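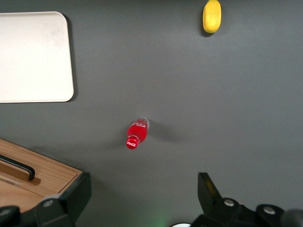 Stellow recalls 249 gripper controllers after grip-force fault

February – Stellow is recalling 249 controllers for its Skosent tabletop gripper, after a firmware fault left some units with a firmer handshake than advertised.

The fault appears when an arm is paused in mid-grasp and then resumed. The controller forgets the force limit it was given and falls back on the factory maximum, a setting meant for castings and poorly suited to soft drinks. Our Trovberg test bench logged it 47 times in 2000 cycles. There were no injuries. One lab coat has been retired.

"The gripper did exactly what the software told it, with real commitment," said Ildikó Fekete, head of product safety at Stellow. "We apologize to our customers, and to whoever was on mop duty."

Owners should stop using pause and resume straight away, keep hands clear of the fingers while the arm is powered, and check the serial plate for batch 784. Affected controllers will be swapped at no charge through our service partner, Laaksonen, which also covers return shipping. Other batches need only the firmware update, now on the support page.

Please don't test for the fault with anything carbonated.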